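Review: Pollitz tabletop kitchen cell, standard package

Purchased by Preltbridge, reviewed 28 February 2025

We bought the Pollitz cell to replace a home-built bench that had become too expensive to keep aligned. The package is a white table with a pattern of fixing holes, an arm mount, a cable kit and a box of props. The arm is quoted separately. Ours was already on the asset register, so this review covers the table, the props and the line items that did not appear on the first quote.

The base package came to $3,554 before freight. Freight was $400, which is fair for a flat crate of that size, although the tailgate fee was billed afterwards. Anyone working to a fixed grant amount should ask for a delivered price in writing.

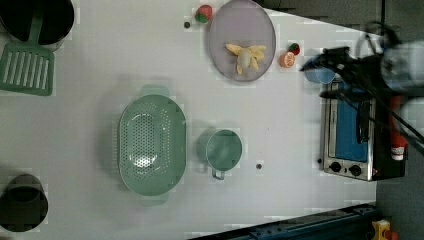
The tabletop surface is the strongest part of the product. It is flat, it wipes down with a damp cloth and the colour gives good contrast against most props. The weak point is glare. Under our ceiling panels the exposure on the overhead camera had to be locked manually, and a matte finish should be an option at this price. The fixing holes are uncovered, and small dark dots on a white field can upset a simple blob detector. We masked them in software. Blanking plugs would cost cents.

Props are sold by the set. The kitchen set is toy grade, and for pick-and-place work that is adequate. The mix of shapes is sensible: handles, shallow rims, perforated surfaces and small rounded fruit that rolls when nudged. Budget for replacements. We wrote 17 items off the prop list in the first year, mostly soft pieces that had lost their shape, and Pollitz does not sell singles. Justside does, at a higher unit price and with a shorter lead time.

Check plate and bowl diameters against the gripper's maximum opening before ordering. A rim grasp is usually possible, but it changes the approach angle, and that takes programming time that should be costed too.
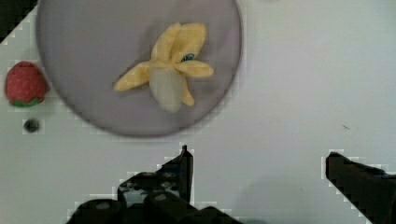 Wrist camera mounting is left to the buyer. The package has no bracket, and the supplied cable ties are too short for a loop that has to follow the wrist through its full range. We priced a bracket and dress pack from Sárközi at $1,608 including calibration. It was the largest unplanned item in the project and should be treated as part of the base cost. Cheaper brackets are available, but we have not tested their repeatability.

Allow slack in the cable run at the wrist and again at the base. Too little and the connector carries the load; too much and the loop drags over the work area and moves light objects.
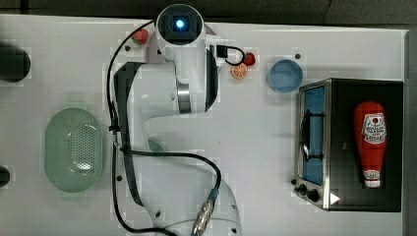
The arm over the table, with the toaster oven to the right and the colander to the left.

Larger props need a place in the layout plan. The toaster oven takes up a good share of the reachable area on its side, and its door needs clearance that the Pollitz layout drawing does not show. Tape out the footprint at full scale before the table is bolted down. Moving ours in May meant repeating the camera calibration.

Documentation is thin. The assembly sheet is clear, but the hole pattern is given without tolerances and the load rating is for a static load only. Support answered our query on dynamic loading with a revised data sheet, which ought to be in the crate.

Good points: flat surface, fair base price, quick assembly.
Bad points: glare, no bracket, no single replacement props, incomplete drawings.

Recommended for labs that already own an arm and have a contingency line. Buyers starting from nothing should get an integrated quote as well - the gap is smaller than the base price suggests.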